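# Notes after the Sullberg visit: grippers, chargers and one cardboard box

30 Nov 2018
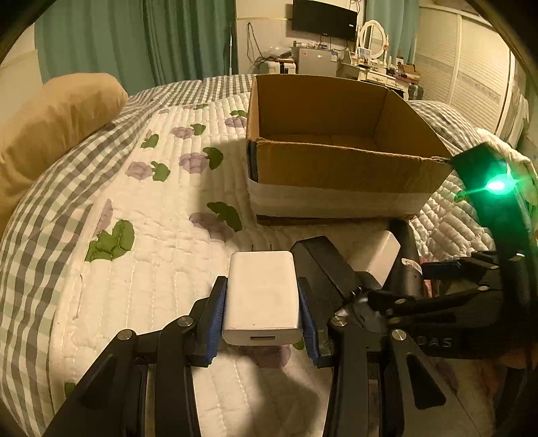

**Rima Abou Jaoude**
Lecturer, Introduction to Automation

Okay, so these are the notes I promised at the end of the Sullberg visit, for those of you who came along and for the few who were stuck in the chemistry lab (I know, I know, I tried to get it moved). Read them before Friday's problem session. They aren't tidy, but everything I'd want you to remember is in here somewhere.

## What the job was

The demonstration was a packing job. You take a small USB power adapter, you carry it to an open cardboard box, you let go. And then you do it again with the next one. I saw some faces fall when our host said that was the plan for the morning! But I picked this visit over the shiny welding one at Kincaid for a reason: a packing job is small enough to hold in your head, and every single topic from the first half of the course turns up in it.

They did it with hand-held grippers, two of them, with a person doing the arm's work. You steer, the fingers close, and your own wrist is the robot's wrist for the day. Several of you asked me on the bus if that counts as robotics. Yes! The fingers, the pads and the linkage are the part of the machine that touches the world, and you learn a lot about them when the arm is your own and you can feel where it gets awkward.

## Fingers and pads

Look at how the adapter is held. Two parallel fingers, one on each side, and a blue textured pad on the inside of each finger where it meets the plastic. The adapter is a rounded block, so there are some pretty poor places to grab it. Squeeze it too near a rounded corner and the contact shrinks to almost nothing, and the thing wants to roll out like a wet bar of soap.

Remember the friction sum from week four. With two pads pressing from the sides, the weight you can hold depends on how hard you squeeze and on how grippy the pad is. A charger weighs very little, so the squeeze can be gentle. What eats your safety margin is movement. Swing the hand quickly and the part feels heavier than it is, and if you bump the prongs on the edge of the box there's a twist on top of that. Two flat pads are good at resisting a straight pull and a lot worse at resisting a twist. Put a star next to that one.

Now the prongs. They're pointing up and toward the box, with the USB slot facing the other way. I asked you to sketch this from memory and half of you drew the prongs between the fingers (please don't, that's how you bend them). The sides of the body are free, so that's where the fingers go, and the metal bits stay out of the grip.

## The linkage

The black arms behind the fingers make a sort of X, with round silver screws at the pivots. Lillex, the group who ran the morning, passed a spare one along the rows, so most of you have had your thumbs in it. What I'd like you to work out is this:

- Pick one pivot and treat it as fixed. Which way do its neighbors go when the fingers close?
- Do the pads stay parallel all the way, or only near the middle of the travel? How would you check with a ruler and some paper?
- If one pivot gets a little loose, what happens at the fingertip?

That last one is my favorite. A tiny bit of play near the base gets bigger by the time it reaches the tip, and on a small part like a charger you really notice. Bring a drawing on Friday - pencil is fine, and I don't mind how ugly it is.

## Two hands or one?

There was a second gripper on the right with its own white adapter, close to the front corner of the box. Two hands sounds like twice the speed. It isn't, and our host from Lillex was very open about it. In the practice round she described to us, one hand packed 12 chargers in the time two hands packed 17... no, let me not trust my memory on the second number, my handwriting is terrible. It was more, but nowhere near double. The hands wait for each other! There's one opening, and both want to be over it.

So in your write-up, draw a little timeline with two rows, one for each hand. Mark reach, close, carry, release. Then mark the stretch where a hand is over the box, and see what happens when you're not allowed to let those stretches overlap. You can do it on squared paper in ten minutes. This comes back in January when we get to scheduling, so keep it.

## The surface

I want a paragraph from everyone on this. The box was on a bed with a quilted spread, white with purple grapes and green leaves, stitched in wavy channels. In class I always draw the table as a perfectly flat line, and I've been doing that for years, and it's a bit of a lie. A quilt gives when you press on it. A light box can tip or slide when you knock it, and a small part lying in a dip between two rows of stitching is lower than its neighbor on the ridge. Think about what that does to a program that goes to one fixed height every time.

Color matters as well. A white adapter on a mostly white spread is a hard thing for a camera to pick out, and the printed grapes can be more eye-catching to a simple vision program than the part you're after. Which of the methods from the Prastovance reading would cope? I have an opinion, but I'd like yours first.

## For Friday

1. The linkage sketch, with your fixed pivot marked.
2. The two-row timeline.
3. One paragraph on soft surfaces, 217 words at the most (yes, I picked a silly number, and yes, I'll be checking).
4. A question for Lillex. I'm sending them 7 of the best ones.

The problem session starts with the timelines, and we'll spend the first 30 minutes on those. If you borrowed a safety badge from the front desk at Sullberg and it's still on your coat, please drop it in my mailbox so I can send them all back together.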